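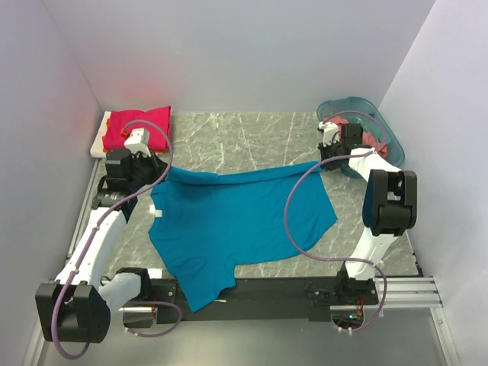 Why is my homemade feta turning to slime in the brine?

Posted in Cheese & Dairy by Fevport

I made my first feta in February, from a gallon of store-bought goat milk, and for one evening I was unbearable about it. Nice firm blocks, good tang. I put them in a jar of brine in the fridge, and by day 4 the outside had gone soft and slippery, like a bar of soap left in the dish. The middle is still fine. I used 500 ml of water and two spoonfuls of salt, which I now suspect was a guess wearing a recipe's hat. Can I save it, or do I have a jar of expensive soup?

Souad El-Sayed
Plain salt water pulls calcium out of fresh cheese, and the outside melts first. Your brine is also on the weak side. For 500 ml I use 50 grams of salt, by weight, because spoons lie. Add a small splash of white vinegar and a quarter teaspoon of calcium chloride, or use the whey you drained off in place of the water (salt it the same way). Let the blocks dry on a rack in the fridge for a day or two before they go in. Mine get turned whenever I go looking for something better to eat. And chill the brine first.
As for this batch: if it smells clean and sour, trim the slick part and eat the middle soon. If it smells like a gym bag or has grown anything pink, say goodbye.

Kilcombe
Buy it at the store. Comes in a tub. Has never once turned to soap on me.

Lamrani
Seconding the whey. Only thing I'd add is check your milk carton. If it says ultra-pasteurized, the curd will be weak whatever you do to the brine. I went through 13 cartons of the stuff before I read the label, and I'm told I can read.

Fevport
Carton checked. It says ultra-pasteurized in quite large letters. Trimmed the blocks, and dinner is a very small salad.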